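Cahier d'atelier, 2018-02-28

Repris le tri des anomalies de Bova, module d'import. Il restait 89 fiches ouvertes ce matin, dont pas mal de doublons. J'en ai fermé 44 après relecture. Les autres gardent leur étiquette, mais j'ai changé la priorité quand elle venait du vieux barème.

La fuite mémoire signalée par Kurimar se reproduit sur mon poste : il faut un fichier de plus de 400 lignes avec au moins un champ vide en fin de ligne. Le tampon est alloué dans la boucle et n'est libéré que si la ligne est valide. Correctif écrit, pas encore fusionné. Le test unitaire passe en local et échoue sur le serveur Hodoroagă, à cause de l'encodage je pense (à vérifier, la locale n'est pas la même).

Trois fiches touchent à la sécurité, toutes dans la lecture des chemins : on accepte encore « ../ » dans le nom d'archive. Je les ai passées en accès restreint. Ne pas les recopier dans le suivi public.

Relu aussi la liste des erreurs courantes qu'on avait commencée pour Urnenard. Les entrées sur les entiers non signés sont à réécrire, l'exemple ne compile plus.
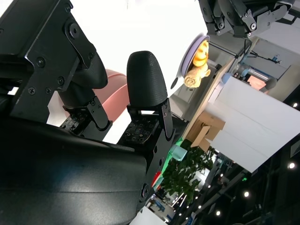 À faire

- fusionner le correctif mémoire une fois l'encodage réglé
- ajouter un cas de test pour les chemins relatifs
- demander si la version de juin garde l'ancien format d'import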